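Learning my colors in Portuguese at 18 months in

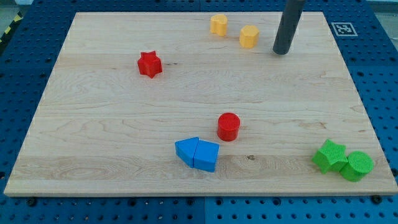
Vermelho, azul, amarelo, verde!

I finally know my colors without stopping to think, and I'm so happy about it! For ages I mixed up "verde" and "vermelho" every single time (they both start with "ver", so I blame the words).

What fixed it was saying them out loud on my walk to the bakery in Cleroscombe — green door, red car, blue coat, all the way there and back. I probably looked odd, but it worked! Next up is numbers past 100, and I can already say 3285 if you give me a minute.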